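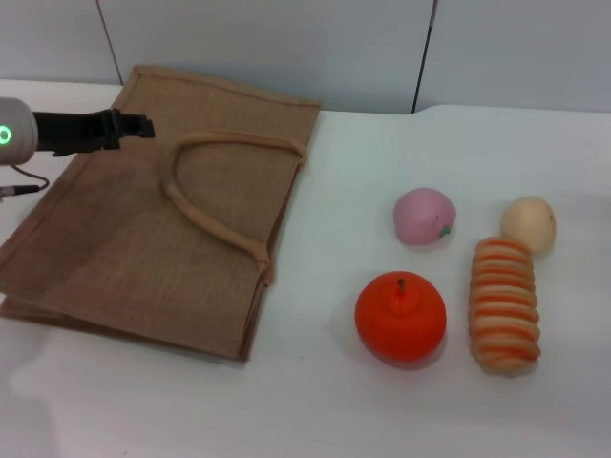
Bagging Kit Review: Progress Report to the Ullar Fund
February 2025
Prepared by Tiruwork Wolde, with Gadisa Kahsay and Rhun Bellis

1. Where we are

The Fund agreed in November to pay for a review of the Tironden bagging kit, to help the food co-ops in the network decide whether to lease it for packing small orders. The kit is on site, set up and working. We have finished the setup and handling parts of the review. The long run and the cost comparison are still to do.

Tironden sells the kit as a package: arm, two-finger gripper, a head camera, a wrist camera, the control software and a year of support. The co-op supplies the table. The supplier's handbook asks for a plain light surface and a plain background, and we have kept to that.

2. Setup

Robel Endale and Rhun did the installation between them. Fixing the arm and running the first checks went by the handbook. The cable routing did not. The handbook shows the gripper cable clipped along the arm, but the clips supplied were for an older model and would not close. We worked with the cable hanging free while we waited for new ones. Rhun has asked Tironden to correct the parts list before anyone else in the network orders.

The software took longer than the hardware. It would not accept our network settings until Ho-yin Tai reinstalled it from the supplier's site, and the support desk needed two calls to tell us which version we should have had in the first place.

3. Handling tests

We test with toy food, so that bruising does not become a cost and so that the items stay the same from one session to the next. The set includes fruit and a bread roll. The bags are the jute kind with rope handles that most of the co-ops already give out.

Picking up single items is the kit's strong point. Round fruit gives it little trouble if there is clear space on all sides. The long roll is harder, and the gripper does better when it comes at it across the narrow side. Where items touch, the software tends to treat them as one object, and the operator has to step in.

The bag is the weak point. When it lies flat the arm has to take hold of the handle before anything else can happen, and a rope handle lying on cloth of the same colour is hard for the software to pick out. Gadisa tried a bag with a dark handle from the Garcia range and found it much easier. Tironden's own demonstration uses a stiff paper bag that stands open by itself, and we think the sales material should say so.

4. Cameras

The head camera has been dependable. The wrist camera is another matter.
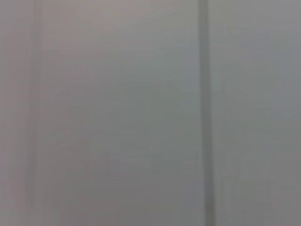 Its focus is fixed, and the software does not warn the operator when the view holds nothing it can use. It carries on offering a grasp with the same confidence score. We raised this with Tironden, who say a warning is planned but gave no release date. Until then we advise operators to check the head view before they approve a move. Ho-yin has added this to the draft operator sheet.

5. Money

The Fund's award for the review is £4000. We have spent £3000, most of it on the lease and the deposit. The deposit comes back to us when the kit is returned in good order. The replacement clips were free of charge. We do not expect to ask for more.

Insurance was quoted separately by Fullex and is covered by our existing policy once the arm is listed on it, which Robel has now arranged.

6. Remaining work

The long run comes next: 30 bags packed one after another with one operator present, recording each time the operator has to help. We will do it first with our usual jute bags and then with the dark-handled ones. Gadisa will time the same orders packed by hand so the two can be set side by side.

After that Tiruwork will write up the cost comparison and send the draft to the co-ops for comment before it comes to the Fund.

7. Decision we need

We would like the Fund's agreement to buy a batch of dark-handled bags out of the remaining money. The original plan allowed only for bags already in use. Without them we can report that the kit struggles with our bags, but we cannot tell the co-ops whether changing the bag would be enough to fix it.

Our view so far is that the kit should not be leased for bag packing on its present software. It may be worth having for sorting loose items into trays, and Rhun would like to try this if time allows at the end of the lease.

Search reports Enter keyword Go

Contact the review team | © Ullar Fund | Back to top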